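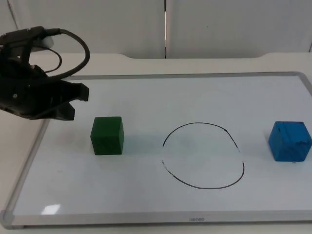
Fixed view. Gripper open near the green cube, with the marker circle and the blue cube farther right.

7 min read

Clastness: cubes and circle
README and recording rules

Last revised June 29, 2019

What this set contains

Clastness is a set of 207 recorded episodes of one robot arm moving colored cubes on a whiteboard. The board lies flat on a white table and has a circle drawn on it in black marker. Each episode has one written instruction, such as "put the green cube in the circle" or "take the blue cube out of the circle." Every episode was recorded at the Bridholm bench using Vidport, which saves the camera streams and the arm log together.

The set was put together to test a recording procedure, and this file spends more space on the procedure than on the data. If you only want to load the episodes, read "Files" and "Known problems" and skip the rest.

Files

Each episode is a folder. Inside are:

fixed – video from the fixed camera at the workspace
wrist – video from the small camera at the wrist
arm – joint positions and gripper opening, one row per time step
task – the instruction, as plain text
notes – anything the operator wrote down, often empty

Video is stored at 12 frames per second. The arm log runs faster than that and has its own time column. Match the two by time and never by row number. An episode lasts around 20 seconds, with a few much longer ones where the operator had to try a grasp again. These were kept.

The task file is written before the episode starts. It is never edited afterward to fit what the arm ended up doing. If the operator put the wrong cube in the circle, the task stays as it was and the result is marked as a failure.

Rules for the bench

These started as the Räsänen rules, a single sheet taped up by the door. We have changed the wording and dropped the parts that dealt with conveyor work.

1. One person runs the arm. A second person may be in the room but doesn't touch the board, the cubes or the controls during an episode.

2. Hands stay off the board while the arm is enabled. To move a cube between episodes, disable the arm, move the cube, step back, then enable the arm again. The stop button must be within reach of the operator's free hand at all times. Check it at the start of each session by pressing it.

3. Long sleeves are rolled up and lanyards come off.

4. Look at the gripper cable before the first episode and after any episode in which the wrist turned a long way. It needs enough slack to follow the wrist. If the cable touches the board or catches on the housing, stop and route it again.

5. The speed limit set for the bench applies to every episode. Don't raise it to get through a long session.

6. If the gripper presses into the board, end the episode. Check the fingertips and the board surface before carrying on. Keep the episode and mark it "contact."

7. The board must not slide. Push it lightly at a corner before each session. If it has moved since the last session, that's fine, but write it in the notes.

Rules for setting the scene

The circle is drawn by hand. No template, no string and pen. It should be large enough that a cube can sit inside with clear space on every side. Breaks in the line are allowed, and so is a line that fades as the marker dries out. Redraw the circle when you can no longer tell at a glance whether a cube is in or out. When you redraw it, wipe the old one first and let the board dry.

Stray marks and smudges can stay. We used to clean the board before every session and stopped in April, when a model trained on the clean recordings did badly on a board with a few ticks left on it. Don't add marks on purpose.

Cubes can be scuffed. A cube with a split corner or flaking paint is taken out of use. Don't swap in a new cube partway through a session, even one of the same color.

Start positions are chosen by the operator within these limits:

– no cube starts on the line of the circle
– no cube starts touching another cube
– the whole cube is on the white surface, clear of the metal border
– at least one start in each session has a cube already in the circle

The board may be turned relative to the table between sessions. During a session it stays where it is.

The other cube

Most of the early questions about this set were about the cube that isn't named in the instruction. It stays on the board. Its place is part of the episode, and moving it counts as a fault, even if the named cube ends up where it should. A light brush that doesn't shift it is not a fault – write "brush" in the notes.
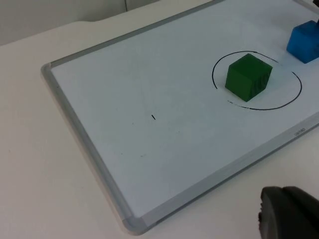 Wrist view. Green cube inside the circle, blue cube just outside it.

Judging the result

Results are judged from the video after the session, by someone other than the operator. There are 3 possible marks:

pass – the named cube rests on the board where the instruction puts it, and the gripper has let go
fail – anything else
unclear – the judge can't tell from either view

For "in the circle," the whole base of the cube must be inside the line. It doesn't have to be centered. Where the line has a gap, the judge imagines the curve carried on across it. If the base sits right on such a gap and the call could go both ways, mark it unclear and move on. Don't pick the mark that would round out the session.

Use both cameras. The fixed view is better for telling whether the gripper has let go. The wrist view often shows the base of the cube against the line more clearly, but it flattens the circle and the near side of a cube can hide part of the line. When the two seem to disagree, pick a frame where the arm is at rest and look again. If they still disagree, mark it unclear.

Color names

Use "green" and "blue" in the task file and nothing more exact. Under the bench lights the blue cube can look pale on top, and an operator who writes "light blue" one time and "blue" the next makes two objects out of one. The same goes for shape. It is a cube, never a block or a box, in the task file. In notes you can write what you like.

Known problems

The overhead light leaves glare on the board. It moves when the board is turned and can wash out part of the circle. No correction has been applied.

The gripper covers part of the wrist view. Don't crop it out if you plan to compare your results with ours.

In some early episodes the notes file is missing. Treat it as empty.

Small gray lettering on the border of the board appears in both camera views. It has no link to the task. A text detector will pick it up now and then.

Vidport sometimes writes one extra frame at the end of a stream. The fixed and wrist videos can differ in length by that one frame. Drop it from the longer of the two.

What the set is not good for

There is one arm, one bench and one kind of object. Results here say little about other grippers or cluttered tables. The pass marks were made under the rules above, and a different rule about the line would change some of them. Don't use the set to make claims about safe working near people, as no episode has a person inside the arm's reach.

Changes to the rules

Send a proposed change with the number of the rule or the name of the section, the new wording, and at least one episode that shows the need for it. Changes take effect at the start of a session. Older episodes are not judged again under new rules. The version of the rules in force is stored in each episode's notes file, on the first line, except where the file is missing.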